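Etberg Evening College
Introduction to Food Hygiene and Small Kitchen Practice
Lecture 6: Tableware, small dishes and portion control
Lecturer: Aliki Zacharopoulos

Please read these notes before the April practical. They replace the pages on tableware in the old handout, which had some mistakes in the section on chipped edges.

1. What we mean by tableware

In this course the word tableware covers every object from which a guest eats or drinks, and also the small dishes which stand on the table during the meal. It does not cover pans, trays or storage boxes. Those were the subject of Lecture 4. Students often mix these groups in the written test, so please be careful.

The difference is important for cleaning. A storage box touches the food for a long time but the guest does not touch it. A small dish for sauce is touched by many hands in one evening, and often it is put back on the shelf after a very quick wash. When Hadiza Usman checked the washing records of the Olaniyan canteen, she found 338 small dishes that had been returned for a second wash in one term. Most of them had dried sauce in the corners.

2. Shape and cleaning

Round dishes are easier to clean than square ones. The brush can follow the wall without stopping. In a square dish the corners must be cleaned one by one, and the sharper the corner is, the more time it takes. A good compromise is the square dish with rounded corners. It stands well next to other dishes on a tray, and a normal sponge can reach all parts of it.

The depth must be considered too. If the dish is deeper than it is wide, one cannot see the bottom well under kitchen light, and food left there is easily missed. I recommend to turn each dish towards the lamp before it goes on the shelf. 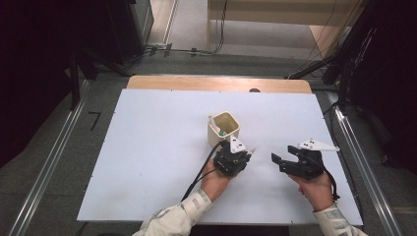 Fig. 6.1. Small square cup with rounded corners and open top.

Colour is a smaller question, but it comes every year. Light colours show tea and tomato marks sooner than dark colours do. Some owners dislike this and buy dark dishes. From the point of view of hygiene the light ones are better, as the staff can see at once what has not been washed well.

3. Chips and cracks

A chipped dish must be taken out of use on the same day. It is not enough to put it at the back of the shelf. Run a dry finger slowly along the rim, without pressing. Fine cracks inside the glaze are more difficult to judge. Chukwuemeka Jibrin will bring samples to the practical and explain which of them he would keep.

4. Portion control

Small dishes help the kitchen to give the same amount to each guest. For this the kitchen should use only one size for each sauce. In the Jokgate exercise (see your workbook) the café served 1,198 portions of pepper sauce in dishes of two sizes, and the cost sheet could not be made correct afterwards. Work through this exercise at home and bring your cost sheet with you.

5. Words for the test

Rim: the upper edge of a cup or dish.
Foot: the ring or flat part on which it stands.
Glaze: the glass-like layer on fired clay.
Stackable: made so that one piece can stand safely on another.

Reading: Uzor, O., Washing and Storing in the Small Kitchen, chapter 3 and the table on page 31.

Questions about the workbook should go to Nneka Odukoya before the practical. The room opens at 5.30 pm. Bring an apron and closed shoes.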